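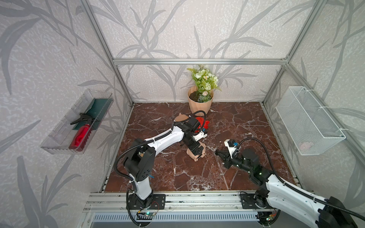
May, quarter to midnight

Cannot sleep, so I am writing at the kitchen table with the small lamp and the end of the crackers.

The tomatoes are the problem. I started them on the windowsill back when I was a person with hope, and now they are tall and pale and lean on the glass like teenagers outside a gas station. Mabli Voyle says I should have put them out last week. Mabli also said the week before that I should on no account put them out. I wrote both down and they are on facing pages of this very notebook, which I plan to leave open next time she comes over.

Went to Prydderch for potting soil after work. Prydderch used to sell soil and seeds and one kind of rake. Now there is a coffee counter where the rakes were, and you have to walk through candles to reach anything that grows. I asked the boy for plain potting mix and he asked what my goals were. I said to put dirt in a pot. He sold me a bag of something called Neneo with a leaf on the front and a scoop inside, like detergent. It cost more than my shoes. I have been picking bits of bark out of it all evening.

Ran into Ieuan Llewellyn by the seed rack. He is growing a pumpkin for the fair again. The record in the county stands at 1,999 pounds and he says it as if the last pound was left off to spite him personally. His best so far came to 45, and something had been eating it. He had a cart full of fish emulsion and I stood upwind.

Also looked at the fake flowers, which take up a whole wall now. I went in ready to sneer and came out less sure. The roses had a greenish cream color I have been trying to get out of a real bush for years, with no black spot and no aphids. I-seul has a bunch in her front hall and I complimented her on them twice before she let me know. She let the first one go by entirely. I thought about buying some and sticking them in the bed by the mailbox, where the hellebores died, and seeing how long it took Mared to stop on her walk and tell me I was overwatering. Put them back. Then picked them up again, then saw the price and put them back for good.

Home by six. Repotted nine tomatoes and snapped one. Buried the stem up to the break and told it to think about what it had done. Tomos called in the middle of this to ask if I still had his ladder. I do. I said I would look.

Back is sore. Read the Neneo bag while I soaked my feet. It promises 1,000 happy roots per scoop, and I would like to meet whoever was sent down there to ask them.

Rain on the porch roof now, a good steady one, and of course I watered everything at eight. The beans are up in the near row and missing in the far row, same seed, same afternoon, same me. Something has dug a neat hole beside the rhubarb and left again without taking anything. I filled it in. If it's back in the morning I'm blaming Mabli's cat, who has form.

To do: stakes. Twine, the green kind, not the kind that rots. Call the dentist. Return the ladder after dark.

Crackers gone. Going up.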